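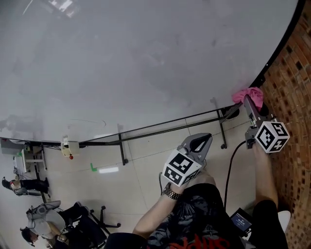 Mercy Mohamedi asks that we stop writing only "OK" in the comment column, because when two grippers are compared later, "OK" does not tell her which of them was the better one. She also asks that the left and the right unit get separate lines. I have done both from this round on. Where I had no opinion I left the comment short.

**Handheld gripper check, before comparison runs**
Date: November 5, 2020
Checked by: Thirumalai Murthy
Second reader: Wing-sze Chow
Units under comparison: Jekine (older jaws) and Lalto (new jaws, on trial)
Task for the comparison: cloth handling at the table edge

Marks used: [x] passed, [ ] not passed or not finished, [n/a] does not apply today.

## 1. Table and floor

- [x] Table surface free of tools and screws.
 *Comment:* Smudges and scuffs are there as before. They do not catch the cloth. I wiped with a dry paper only, no liquid.
- [x] Table does not rock when pushed at the rim.
 *Comment:* Pushed at four places by hand.
- [x] Edge band has no sharp place.
 *Comment:* I passed a piece of old cotton along the complete edge and it did not pull any thread. Please repeat this with every new table. The curved edge is where most of the cloth runs finish.
- [x] Floor tape is flat and not lifting.
- [ ] Light reflections checked from the operator's seat.
 *Comment:* There is a bright reflection on the table top and one more on the floor. I do not know yet if this disturbs the marker reading. Wycliffe Nyamweya proposed to do one run with the lamp above the table turned off. Not done today, so I leave the box open.

## 2. Gripper bodies

- [x] Left unit: no cracks in the body, all screws present.
- [x] Right unit: no cracks in the body, all screws present.
 *Comment:* One screw near the handle was half a turn loose. Tightened by hand with the short key. It was not dangerous, but it makes a small click when closing, and an operator can mistake this click for the end of the jaw travel.
- [x] Jaws close parallel, left.
- [x] Jaws close parallel, right.
 *Comment:* Tested with a strip of paper at the tip and at the root. The Lalto jaws hold the paper at the tip a little more firmly. The Jekine jaws hold better at the root. For cloth I think the tip is more important, but this is my opinion and not yet a result.
- [x] Finger pinch test: the operator can release with one hand.
- [ ] Jaw pads replaced according to plan.
 *Comment:* The plan says every 200 closings. The counter sheet for the Lalto jaws shows 94, so they are fine. The sheet for the Jekine jaws shows 408, which is too much. I ask that these pads be changed before any number from the comparison is given to other people. A worn pad against a fresh pad is not a fair comparison.

## 3. Marker cubes

- [x] Cube fixed firmly, left.
- [x] Cube fixed firmly, right.
- [x] Marker faces clean, no scratches across the black squares.
 *Comment:* Do not clean with alcohol. In August we lost the print on one face in this way and it took a long time to find the reason for the jumping position.
- [ ] Both cubes stay readable during the full movement.
 *Comment:* Partly. When the wrist turns far inward over the rim, the tracking of the right unit was lost for a short moment. It came back by itself. Nafula Odera thinks we can move the cube 19 mm back. I would first try it with tape and not drill anything.

## 4. Cables

- [x] Connectors locked at both units.
- [x] No damage to the outer cable cover.
- [x] Cable does not pull on the wrist when the arm is stretched.
 *Comment:* The right cable is a bit better in this point. The left one hangs down toward the lap, and after a long session the weight can be felt.
- [ ] Cables cannot catch on the chair or on the table legs.
 *Comment:* Not passed. If the operator stands up quickly, one cable can go around the armrest. Proposal: one soft clip at the belt. No hard clip, the cable must come free if somebody pulls.

## 5. Operator

- [x] Seat height set so that the elbows are not above the shoulders.
- [x] Sleeves short or rolled up.
- [ ] Watches and bracelets removed.
 *Comment:* A metal wristwatch was worn on the left wrist, close under the cube. The written rule says to remove it. I did not see it touch anything, but metal can scratch the marker face, and it can also give a reflection. Wing-sze wrote next to this line: "Please decide if it is a rule or a wish." I agree with her. My vote is rule.
- [x] Operator knows the stop word.
- [x] Nobody else reaches over the table during a run.

## 6. Test cloth

- [x] Same cloth for both jaw types.
 *Comment:* Pink cloth. It should be crumpled freshly before each run, also when it already looks crumpled enough.
- [x] No loose threads longer than a finger nail.
- [n/a] Heavy cloth. Arrives later from Dravurlow.

## Open points

| Point | Who | Before |
|---|---|---|
| Change Jekine jaw pads | Thirumalai | next comparison run |
| Run with lamp off | Wycliffe | next comparison run |
| Cube position, tape only | Nafula | heavy cloth test |
| Soft belt clip | Thirumalai | heavy cloth test |
| Watch: rule or wish | Mercy | next checklist version |

Result of this check: practice runs are allowed with both jaw types. Comparison runs are not allowed until the first two points in the table are closed and signed.

T. Murthy

*Read by W. Chow. One correction: the paper strip test in section 2 should be made three times for each jaw, and the sheet should say so.*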